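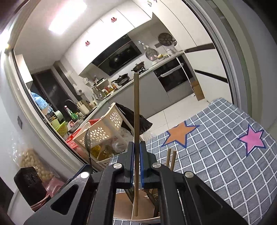
What is the smallest clear width that should be left between a bed and a kitchen doorway in a one-room unit?
Enough for a person to walk through facing forward while carrying a full tray. In this course we use the width of the door opening itself as the minimum, measured at floor level between the frames and carried straight into the room.

Small Dwellings, Unit 4: Rooms That Open onto a Kitchen
Handout, revised Jan 10, 2024

4.1 Scope
This unit covers sleeping rooms that connect directly to a kitchen through a single doorway. Corridor kitchens and kitchens behind a folding screen are treated in Unit 5. The survey exercise from July is assumed; students who missed it should read the Grollgate plan set before attempting the problems.

4.2 Terms
Passage strip: the floor area running from the doorway into the room, at the full width of the opening.
Soft edge: any boundary of the passage strip formed by bedding, curtains or upholstery. A soft edge moves during the day and is measured at its widest position.
Hard edge: a wall, frame, post or leg.
Loose seat: a stool or chair with no fixed position. It is drawn where it is kept, with a dashed outline where it is used.

4.3 Bedding as a boundary
A bedspread usually hangs past the mattress. Measure to the fabric, then to the mattress, and record both. In the Flonska unit the difference was 14 cm on the doorway side, which was enough to change the answer to problem 2. Printed covers with a regular grid are convenient for checking sketches, but the grid is not a scale — fabric stretches and folds.

4.4 Stools and chairs
Round seats are recorded by diameter and height, and the spread of the legs is recorded separately. Legs often reach farther out than the seat, and a foot catches on the leg first. Chairs with upright posts need one more figure, the post height above the bedding, wherever the chair stands next to the bed. A stool kept in the passage strip counts as an obstruction even if it is light.

4.5 Light and storage on the kitchen side
Note the position of the ceiling light relative to the row of upper cabinets. A fixture set too far back leaves the counter in the shadow of whoever is standing at it. Paper decorations on cabinet doors are left off the elevation but entered in the notes, as they show which doors the household treats as display surface. Wall switches are drawn with the room they are reached from.

4.6 Problems
1. Redraw the Timilo plan with the passage strip shaded. Mark each edge soft or hard.
2. The Rathore room is 393 cm long from doorway to far wall. The bed is 100 cm wide and stands lengthwise. Propose two positions for one loose seat and give the remaining strip for each.
3. Using your own room, list every item that enters the strip between morning and night.

Drawings at 1:20, pencil, one sheet per problem.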